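Unit 6: Reading a Shoreline
Course notes, Introduction to Coastal Landscapes

Welcome back, and welcome to my favorite unit! So far we have treated the coast as a line on a map. This week the line starts to move, and once you get used to seeing it that way, a plain stretch of beach becomes one of the most exciting places you can stand.

What a beach is made of

A beach is a pile of loose material that waves can pick up and put down. It may be sand, pebbles, broken shell or a mix of all of these. What matters for us is that the pieces are small enough to travel and plentiful enough to pile up. Take away the supply and the beach shrinks, even if the waves stay just the same.

Where does the supply come from? Mostly from rivers, from crumbling cliffs, and from the sea floor close to shore. At Belau, our main case study, the cliffs do nearly all the work. Please read the Belau section of the course pack before you start the exercise - it has the old survey maps, and they are wonderful.

Longshore drift

Waves often come in at an angle. The water rushes up the beach at that same angle (we call this the swash) and then slides back down along the steepest path (the backwash). A pebble caught in this goes up at a slant and comes down nearly straight, so each wave can leave it a little farther along. Repeat that through a winter and you have moved a huge amount of beach sideways.

Try drawing this yourself before you look at the diagram in the pack. A zigzag, with the wind arrow added, is all you need.

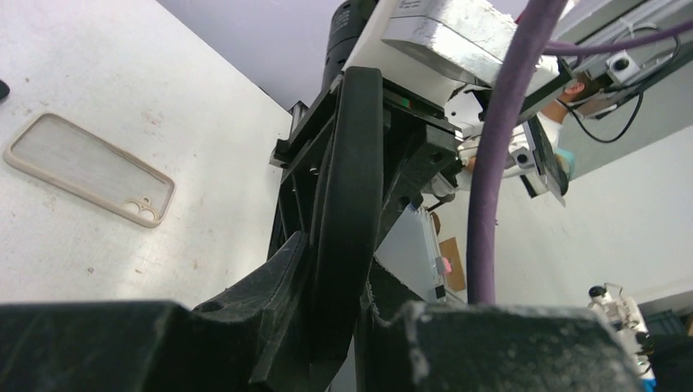
One student in the Skandby group asked whether the drift ever goes the other way, and whether a beach could get its sand back. Great question, and yes to both! Drift follows the waves, and waves change direction with the weather. At Skandby the summer drift runs north and the winter drift runs south. What we care about over the long run is the net drift, meaning what is left after you subtract one from the other.

Groins and what they do

A groin is a low wall built out from the beach to trap moving sand. Prarkonham has 3 of them. Sand builds up on the updrift side and goes missing on the downdrift side, giving the shore a sawtooth shape that you can spot from the cliff path. The town got its wide beach, and the farmland past the last groin began to lose ground. Keep both halves of that story in mind when we get to coastal planning.

Worked example

One survey line at Belau measured 782 feet from the church wall to the cliff edge. Suppose the cliff retreats 2 feet a year. After 6 years the distance is 782 - 12 = 770 feet. Real cliffs tend to go in sudden falls with quiet years in between, so treat any yearly rate as an average.

For next time

Read the chapter on spits and bars. Bring your zigzag sketch, a ruler and a soft pencil. If you have a jar of sand from any beach at all, bring that too - we will be looking at grain size under the hand lenses.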